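Folding carton (medicines)

A folding carton is a paperboard box used as the outer package for tablets, lozenges, tubes and small bottles. The inner container, such as a blister strip or a vial, holds the medicine itself. The carton carries the printed information and protects the contents from light and crushing.

Construction

Most medicine cartons are made from a single die-cut blank, creased and glued along one side seam. Both ends close with tuck flaps or with glued flaps that must be torn. Board weight for small cartons is commonly 224 g per square meter. Larger cartons use heavier board or an added liner. A leaflet is folded and placed beside the inner pack before closing.

Printing

The front panel gives the product name, the maker's mark and the sale category. Cartons sold in China without a prescription carry an OTC mark in an oval, as on packs of 西瓜霜润喉片, a throat lozenge sold under the 三金 brand. The words 中华老字号, meaning a long-established Chinese brand, may also be printed on the face.

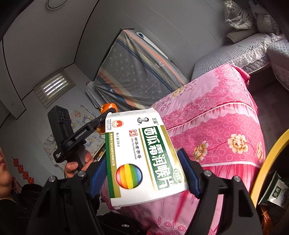

Should the carton be kept once the pack is open?
It should be kept until the medicine is used up, as the batch number and expiration date may be printed only on the outer box.

Wear and storage

Corners and creases wear first, and repeated opening weakens the tuck flaps. Cartons are stored in a dry drawer or cabinet, out of the reach of children. Damp board softens and may release the side seam.

See also: Blister pack; Package leaflet; Tuck flap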